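Grimmont opens simulated kitchen to outside operators

GRIMMONT, November 5, 2025 - Sundico has started taking outside operators into its kitchen data program, the company said, and expects to finish the first round of recordings in December.

The program gathers examples for a learning system called Brilum. An operator sits at a desk in the company's Grimmont office, or at home with a headset and a pair of hand controllers, and moves a robot arm through a household job inside a simulated kitchen. Each run is saved with the arm's joint positions, the gripper commands and the views from several virtual cameras. Brilum is then trained to copy what the operators did.

So far the team has kept 398 runs. Most of them are pick-and-carry jobs with food packages and other things that would normally be found on a counter or in a cabinet.

"We had a lot of runs with boxes and cans, and the system got fairly good at boxes and cans," said Tiina Nurmi, who leads the program. "Bags are harder. People grab them in different places, and we want all of those in the set."

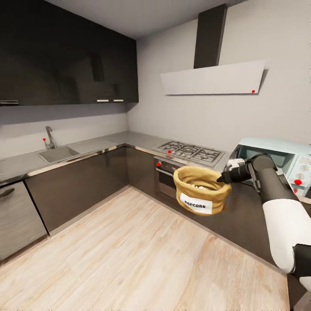 Operators are given a one-line instruction before each run and no advice on how to carry it out. Runs are thrown out if the object is dropped or if the arm bumps the furniture hard enough to trip a limit in the software. A slow run is kept, and so is one where the operator misses the first grasp and tries again. Nurmi said the second tries are useful to the system, which otherwise has no record of how to recover.

Yusri Mandagi, who built the kitchen layouts, said the rooms are put together from a shared library of cabinets, counters and appliances, so that the same job can be recorded again in a different kitchen. There are 4 layouts in use now. The floor and cabinet finishes can be changed between runs without touching the rest of the room.

The new operators come through MacPherson, a staffing firm that also handles their training. Around 20 people have signed up. Training takes 2 days, with the first spent mostly on getting used to the controllers.

"The depth is what gets you," said Benedicta Appiah, one of the first to complete it. "You think your fingers are on the thing and they're past it. By the second afternoon I had stopped thinking about it."

Sundico has not said when Brilum will be tried on a physical arm. Nurmi said that work is planned but depends on how the December recordings look - the team wants more runs with soft packages before it moves on to drawers and doors.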